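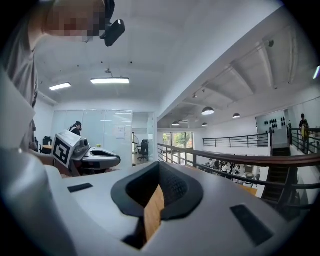

Where does the Botthorpe reading garden stand at the end of its first season?
The beds are dug, the path is open and people are using it. We have spent a little less than planned, and the one big job left is the shelter roof.

Progress report to the Skarkoria Fund
Sun 20 October

When you gave us the go-ahead in spring, the strip behind the library was brambles and broken paving. Now there's a path you can push a wheelchair or a double stroller along, all 200 feet of it, and it came out better than the drawing! The surface is packed gravel, rolled twice, and it drained well even in the September storms (we went out in boots to check).

Planting
We put in 821 plants against a target of 500. Most of the extra came from a nursery in Yoshida that was clearing its lavender and sold us whole trays at a very kind price. We lost 20 to slugs in the first month, nearly all of them hostas by the north wall, and have filled those gaps with ferns. The quince is settling in nicely.

Reading hours
Outdoor story time started in July and ran every week until it got too chilly. Toddlers love the low bench best. Grown-ups have been asking for somewhere to set down a coffee, so we'd like to add two small side tables from the furniture money, if you're happy with that.

What slipped
The shelter roof. Vundska, our supplier for the roofing sheets, sent the wrong length and the right ones are on back order. They've agreed to deliver in December at the old price. The posts are set and braced, and the site is safe to walk through in the meantime. We also never got the rain barrel hooked up, which was simply us running out of Saturdays.

Next
Bulbs go in over the next few weeks: snowdrops under the quince, daffodils along the fence. After that it's the roof, then the sign. We're still arguing cheerfully over the lettering, and will send you both versions with the winter budget sheet.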